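**Minutes of the planning meeting for the Korska open day, March 4, 2026**
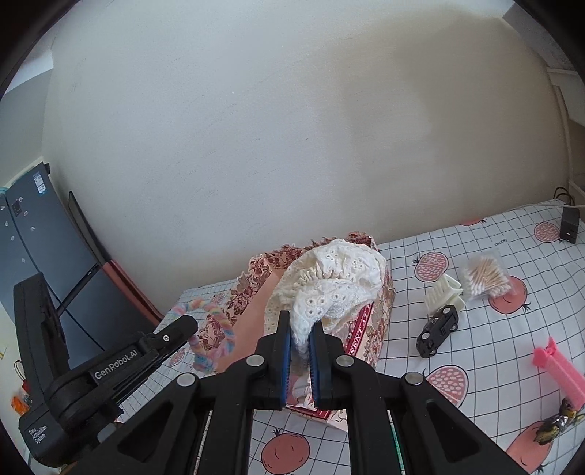 *Gripping the white eyelet hat with the hand-held gripper.*

Those who came: Rahel Oberholzer (chair), Nghĩa Sầm, Vaughn Wojcik, Leopold Imhof (minutes). Eusebio Bermúdez sent his apologies and a very kind note about the cake.

**1. Last minutes.** Agreed, with one correction: the visit to Gasser was Vaughn's idea and should have been put down as his. Sorry, Vaughn!

**2. The demonstration table.** Nghĩa took us through what visitors will be able to try, and there was a good deal of happy chatter at this point which I have not attempted to write down. The pomegranate tablecloth is much liked and stays. Rahel felt that a soft thing like the hat makes a lovely first go for children and grandparents alike, with the little toy car and the bag of cotton swabs to follow for anyone who fancies something fiddlier. Vaughn wondered whether the fluffy pastel ring might be saved for the very young ones. Agreed. Nghĩa will write a card for the table in plain words, and Rahel has offered to read it over for her own mother's benefit.

**3. Numbers and room.** We have 37 families signed up so far and expect some 200 people over the afternoon, so room 307 will be a squeeze. Leopold to ask Billetti about the hall downstairs, and whether we might have it from noon. If the answer is no, we shall go by timed tickets, though Vaughn is not fond of the idea and said so at length.

**4. Money.** Tovus has promised 2,000 towards printing and refreshments, for which we are very grateful indeed. Rahel to send a proper letter of thanks, on paper. The poster quote was thought a little steep, and Nghĩa will ask for another.

**5. Anything else.** Vaughn asked if schools could come in the morning. Everyone warmed to this, but it was left until Eusebio is back with us, as he knows the teachers. Leopold still has two umbrellas from last time.

**Next meeting:** early April, same room, Rahel to send round dates.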